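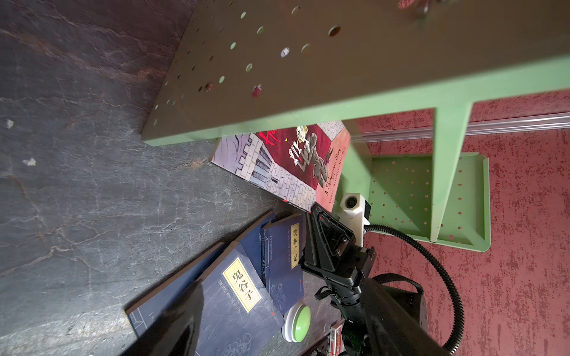

Photo: Tove Snorradóttir

Navarrete Club cricket bat, short handle, reviewed after a winter of nets

I have owned seven bats in my adult life and loved two of them. The first was a hand-me-down that split clean up the middle in a second eleven game and was mourned for weeks. The second is the Navarrete Club, which I bought in the autumn sales and have been hitting balls with ever since, in a leisure centre hall, in a garage, and for one very cold afternoon in February on the artificial strip at Borngate. I am going to try to be sensible in this review. I may not manage it.

First, who is writing. I bat at six or seven in the third eleven, I bowl a bit of off spin when the captain has run out of ideas, and my top score is 61. I like to hit through the leg side and I am suspicious of the short ball. If you open the batting in a premier league you will want different things from me, and you probably have somebody who makes your bats for you.

The pick-up

Mine weighs 1055 grams on the kitchen scales with the grip on and no toe guard. That comes to a bit over 2lb 5oz, so it's on the light side for a full-size men's bat, and I was nervous about that. My old one was nearly 2lb 11 and I had always told myself I needed the weight to get the ball to the rope. I didn't. I was late on everything!

The Navarrete comes up so easily that for the first couple of sessions I was through the shot before the ball arrived and kept chipping it to where mid-on would have been. It took me about three weeks to slow my hands down. After that, the pull shot, which I'd more or less given up, came back into my life like an old friend. I can wait now. I can have a look at the length, change my mind, and still get the bat there.

A lot of this is in the shape. The swell is in the middle to low part of the blade, and there's a fair bit of wood scooped out either side of the spine, so it looks chunkier than it weighs. The edges are thick enough to look handsome at slip without being silly. The toe is a soft curve, flatter than I'm used to, and it sits nicely behind the foot when you're waiting for the bowler to finish messing about with his mark.

The willow

Mine has six grains on one side and eight on the other, with a brown stain near the shoulder and a small butterfly mark an inch above the splice. If you are a person who wants a clean white face with ten straight grains, you'll have to pay for the Navarrete above this one, and good luck to you. I rather like the stain. Assunta Cattaneo, who keeps wicket for us and has opinions on everybody's kit, calls it the tea spill.

What matters is how it goes, and it goes beautifully. The bat is sold as pre-knocked-in. I didn't believe it and gave it another six hours with the mallet anyway, in twenty-minute goes, mostly during the evening news. Please do this whatever the sticker says. Begin gently, work the edges at an angle, leave the back of the bat alone and don't hit the bottom of the toe. Two light coats of raw linseed oil, laid flat overnight each time, then the clear facing sheet on top. Old balls first, short catches, then throwdowns, then the real thing.

Somewhere in the fourth week it opened up. Anybody who has had a good bat will know what I mean, you play a perfectly ordinary push into the off side and the noise is different and the side netting bulges and you look down at the thing in your hands. Tove was feeding the bowling machine that night and stuck her head round the side to ask what I'd changed. Nothing! I had just stood there and patted it.

The middle is big. It starts maybe four inches above the toe and stays generous for a good hand's width. Above that, towards the splice, it goes quiet quite quickly, and a ball that gets big on you will jar a bit. Low down it is far better than I expected, and on our pitches (which in May have all the bounce of a wet flannel) that's exactly where I need it.

The handle

Twelve-piece cane, slightly oval at the bottom hand, rounder at the top. I love this. My bottom hand is a menace and likes to take over, and the oval keeps the face pointing where I meant it to point. A couple of our players tried it and found it odd, so have a hold of one in a shop if you can.

The grip it comes with is a chevron pattern and it's the weakest part of the whole bat. It was going shiny by Christmas and started creeping down towards the shoulder in January. I took it off and put on an Illine octopus grip, doubled up at the top hand, and haven't thought about it since. A new grip costs next to nothing and it is a ten-minute job with a cone, or a forty-minute job full of swearing without one.

Against the Ondinine

The obvious rival at the same money is the Ondinine Mark Two. I borrowed one for a fortnight and I did want to be fair to it, so I took both bats to every net and swapped over halfway through.

The Ondinine is a prettier thing. The stickers are lovely, the binding is neat, and the face on the one I had was whiter than mine. It also felt a little harder, and very good drives came off it like a shot. But the middle is smaller and higher, and the weight seems to live further down the blade, so that although the two are within an ounce of each other the Ondinine felt like the heavier bat by a distance. On the bouncier strip at Borngate, facing someone tall, I think I'd have taken it. On anything I actually play on in a normal summer, I'd have the Navarrete every time.

Wear and tear

I kept a rough tally of balls faced in my kit bag notebook, partly for this and partly because I like that kind of thing. It has had up to 600 a week in the busiest stretch, mostly from the machine, which is hard on a bat, plus proper bowlers on top. There are seam marks all over the face, as there should be. There is one surface crack on the outside edge, about as long as a fingernail, from a yorker I had no business trying to guide to third man. I taped it, rubbed a dab of oil in first, and it hasn't moved.

The toe has been fine, but I fitted a rubber guard before taking it outside and I'd tell you to do the same. Damp ground gets into a toe faster than you'd think, and once it has swelled there isn't much anyone can do.

The stickers are peeling. I don't mind, except that the one on the back has left a gummy patch that picks up fluff from the bag.

The cover it comes with is thin and the zip stops short of the shoulder, so the bat slides out if you carry it upside down. Mine lives in an old pillowcase inside the cover, and that works very well.

Things I'd change

A better grip out of the box, obviously. A cover with a zip that goes all the way. And I wish they'd offer a long handle at this grade, as we have two tall batters in the side who picked mine up, sighed happily, and then looked like they were sweeping the kitchen.

I would also like them to be a bit clearer about weights. The website gives a range for the model, and the range is wide enough to cover my bat and one I wouldn't enjoy at all. I rang up and asked for a light one, and the woman on the phone went off, weighed a few and came back with the number, which was very kind. Do ring them. Buying a bat blind and hoping is how I ended up with the 2lb 11 lump in the first place.

Would I buy it again

Yes, tomorrow, and with my own money, as I did this time. I have batted better this winter than I have for 13 years, and while some of that is having turned up every week, I can feel the bat in it too. It makes me want to be at nets. I've been getting there early to put the mats out so I can get the pads on first, and I used to be the one hiding in the car until the warm-up was over.

First friendly is in a few weeks, away, on a ground with a very short boundary on the leg side. I'll add a note at the bottom once it's had a proper innings on grass.

Good: light pick-up, huge low middle, oval handle, price
Less good: the grip, the cover, goes dead near the splice
Size tested: short handle, 1055g
Score: 9 out of 10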